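Stillen, ground floor: snack shelf and Lougher room FAQ

Updated Oct 8, 2018. Quick answers to what keeps landing in the inbox. More to follow when there's time. If yours isn't here, write to the front desk address, not the bookings one.

Carpet first, then tubes on the black table, then tubes on the shelf: 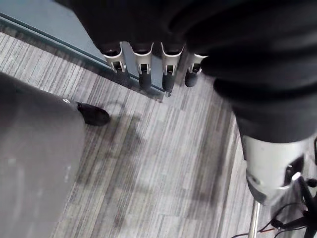
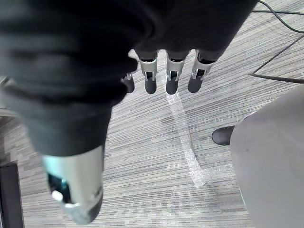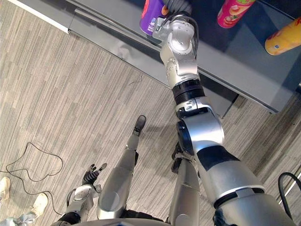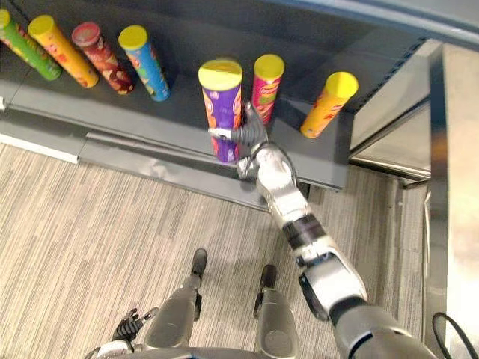

SNACK SHELF

What goes on the grey shelf?

Crisps in tubes. Lids on. Also sealed biscuits and cereal bars if there's room, but tubes get first go. No open bags, no fruit, no leftovers from meetings. Sandwiches go in the fridge upstairs.

Why tubes and not bags?

Bags slide, bags burst, bags get sat on. Tubes have a lid so you can have a few and put the rest back. Also less crumbs in the carpet, which was most of the argument tbh.

Which flavour is which?

Go by colour if you're in a hurry, read the label if you've got an allergy. We've had green, yellow, deep red, light blue, purple, pinky red and a yellowy orange one. Colours are not the same from maker to maker so please don't assume the green is what your green at home is.

Some have a small label patch on the side. Leave it on.

They won't stand straight. Does it matter?

A bit of a lean is fine. Flat on its side isn't, they roll. If you're putting one back, stand it up and leave a gap either side so the next person can get a hand round it. Don't push them up tight against each other. Pull one and you get three.

Do I put it back where I got it?

Somewhere on the shelf, yes. Order doesn't matter. We did try an order in January and it lasted until lunch.

Can I take one to the table?

Yes, that's what the table is for. Stand it well back from the front edge. Bring it back to the shelf when you go, even if there's only a couple of crisps in it. If it's empty see below.

Can I take one home?

No.

Can I bring my own?

Yes. Write your desk number on the lid in marker. No number = shared. We're not going to referee.

How do I pay?

Through Uvis, same login as the printing. Pick "shelf", then "tube". 145 pence for a full tube, 16 pence for a handful. The handful price is on trust. If Uvis is down make a note and do it later, dont leave coins on the shelf.

Uvis charged me twice

Usually it's a double tap. Send a screenshot with the line showing and we'll take one off. Takes a few days to show.

When is it restocked?

Mondays, normally by ten. If the lorry's late then whenever it gets here. Please don't open the delivery box yourself, it has to be checked off against the sheet first.

Can you get the paprika one again?

Asked. Supplier says no for now. Will put a note on the shelf if that changes.

What about allergies?

Read the tube. Every time, even your usual. The printed ingredients are on the back and can change when the packet design changes. Lids get swapped about as well, most of them are yellow and they all look the same, so never go by the lid. If you need a tube only you have touched, bring your own and keep it in your drawer.

Where do the empties go?

Depends on the tube. Plastic lid in with plastics. The body is often card with a metal bottom and our recycling people won't take it mixed, so it goes in the box marked TUBES next to the bins, and gets taken off separately. Tap the crumbs out first. Into the bin, not near it.

Can I have the empties?

Yes, take as many as you like from the TUBES box. School projects, knitting needles, whatever. Since the box went in we've sent off 1,923 and nobody has missed any yet.

THE BLACK TABLE

How do I clean it?

Soft dry cloth for crumbs, then a damp one, then dry again. It's a shiny top and shows every finger mark. No cream cleaner, no kitchen scourer, no wipes with bleach in. The silver edge at the front gets the same cloth, along it and not across.

I've left a ring on it

Warm water and a drop of washing up liquid. If it's still there after that leave it and tell us. Please don't try toothpaste. Somebody read that somewhere and we've still got the patch.

Can it be moved?

Ask first. It's heavy and the legs drag on the carpet. Two people to lift, never push.

Can I put hot things on it?

With a mat, yes. Mats are in the drawer under the kettle.

CARPET AND GLASS

There's tape on the carpet, can I pull it up?

No, leave it. The clear strip is meant to be there. If an end has lifted and people are catching a shoe on it, tell the desk and we'll lay a new bit. It does go wrinkly, that's fine.

Crisps on the carpet. Hoover or pick up?

Big bits by hand, then hoover. Go with the stripes. Don't rub, the low pile holds on to the grease and you end up with a dull patch. Hoover is in the cupboard behind the Lougher room, code 246.

Spilled a drink

Blot it, paper towel, press down, don't scrub. Then report it the same day. Sirero do the carpets and they can get most things out if they know what it was. Tea, coffee, squash, just say. No one's in trouble.

What about along the glass?

Crumbs collect where the metal rail at the bottom of the glass partition meets the carpet. Use the thin nozzle. Sirero do it once a week but if you've had a group in, please run along it before you leave. Don't lean things on the glass.

Cables on the floor?

Walk round them. Don't unplug to hoover, do the rest and leave that part.

LOUGHER ROOM

Is the shelf included if I book the room?

No, it's the same shelf for everyone and the same prices. If you want tubes for a group, tell us a week before and we'll order them on your invoice. Unopened ones can be sold back to the shelf.

How should we leave it?

Table wiped, tubes back, floor hoovered, lights off. Chairs however you found them. If you've run out of time tell the desk and they will get Sirero in, it goes on your bill.

Can I swap my slot?

Up to the day before, on the bookings page. After that it's a phone call.

I left something behind

Lost property is the blue crate at the front desk. Kept for a month. Food isn't kept, it goes the same night.

Who do I tell if the shelf is wobbly / a lid is cracked / something smells off?

Front desk address again. Put SHELF in the subject line or it gets missed. A cracked lid on its own isn't worth an email, spares are in the tub by the kettel.

Still to add: opening hours over Christmas, the upstairs fridge.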